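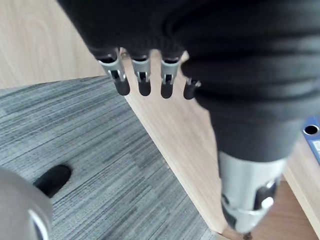
What does the labor inspectorate check after a mob attack inside a factory? Mostly paper: the shift register, the gate log, the complaint file and the training records for supervisors.

Reading the Bundisham district report on the Wumex plant again. It came out in February 2022 and runs to 591 paragraphs. Few people quoting it have gone past the summary.

Paragraph 37 is the one to read. It sets out who may call the police from inside the plant. Under the site rules, a line supervisor couldn't. The call had to go through the security contractor, Hutapea, and then the duty manager.

The plant had 2760 workers on its books and four people cleared to make that call. Two of the four worked days only.

Sugeng Saragih, who drafted the annex on complaints, treats the religious charge and the workplace grievance as separate files. I think that's correct. The grievance was lodged in August and concerned overtime. It was never answered in writing.

The accusation came later and named the same manager. The report doesn't say one caused the other. It says the first file was still open when the second began – and stops there.

On prosecution: the district filed against people identified on phone video. Nothing was filed against those who ran the loudspeaker at the Tastberg gate. The penal code covers incitement, so the gap is in charging and the statute needs no change.

The recommendations are narrow. Direct police line on every floor. Written reply to any complaint within a fixed period. Gate logs kept off site.

None of the three needs new legislation. The provincial labor department can issue them as a circular. As of this post it hasn't.

Annex C has the call log. Start there if you only have time for one part.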